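Tendow Collection Project: Frequently Asked Questions

Last updated 2019-03-25

These are the questions we get most often from people who have signed up to record demonstrations for Tendow, and from groups that want to use the recordings. If yours is missing, write to Benedita Barros at the project desk.

What are you collecting?

Short recordings of a person doing a tabletop task with a hand-held gripper. The camera rides on the gripper, so each recording shows the fingers and whatever they are working on. A learning system is trained on the recordings and later tries the same tasks on an arm.

What counts as one example?

One attempt at one task, start to finish. You press the button, do the task, press the button again. If you stop halfway to answer the phone, throw that one out and start over.

How many do you need?

500 per task before we train anything, and 1,000 for tasks where the object can land in many positions, such as folding or sorting. We ask each person for 100 per task at most. Past that, people settle into one way of doing it and the system learns their habits along with the task.

Do I need experience with robots?

No. Silviu Grecu runs a practice session for new people, and most are recording usable examples by the end of it. Being steady and patient helps more than a technical background. Left-handed people are welcome and we would like more of them.

How should the fingers be placed at the start?

Open, just above the table, with the gap between them in view of the camera. Don't rest them on the surface.

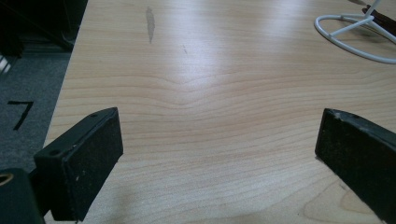 Which surfaces can I use?

Any flat table that doesn't rock. We want variety here, so please don't hunt for a perfect one. Pale wood with a visible grain is fine, and so is a gray smudge on the tabletop or a band of glare across it. The system has to cope with marks and reflections sooner or later, and it copes better if it met them in training. What we do ask is that you leave the surface alone for the length of a set. Wiping it down between two examples changes the background in a way that is hard to sort out afterward. Glare only becomes a problem when it hides the object you are picking up. In that case move the lamp or turn the table.

Can there be other things on the table?

Yes, if they stay out of the path of the gripper. Note them on the set sheet under "other objects." One line is enough.

Should I keep my mistakes?

Keep them if you recovered. A dropped block that you picked up again and placed correctly is a good example, and Silviu would say one of the better ones. If you gave up, mark it "failed" on the sheet and leave the file where it is. We use failed examples for a separate test, so please don't delete them.

How fast should I move?

At the speed you would use to hand someone a full cup. Very fast motion blurs the picture and the tracking drops out. Very slow motion gives us long files in which little changes.

How often should I check the finger pads?

At the start of each set. A few specks of dust are harmless. Replace a pad if it is peeling or has gone slick, and write the time of the change on the sheet. Scuffs on the outside of the fingers don't matter.

How long is a session?

Roughly 2 hours, with a break in the middle. Wrists get tired before people notice, and the examples recorded late in a long session are the ones we most often have to drop.

Who looks at the recordings?

Deolinda Prata checks every set before it goes in. She looks for missing starts, lost tracking and faces. If a face or a readable document shows up, that example is removed — you don't need to do anything. After her check the files go to Olanrewaju Ekwueme, who handles training.

Can I have my recordings taken out later?

Yes, up to the point where a version of the collection is released. Send your set numbers to the project desk. After release we can leave them out of the next version, but we can't pull back copies that others have already downloaded.

When is the next release?

June. It will cover the pick-and-place and sorting tasks. Folding is not ready.

Can my company use the data?

Research use is open to anyone who accepts the terms. For commercial use, write to us first and say what you plan to build.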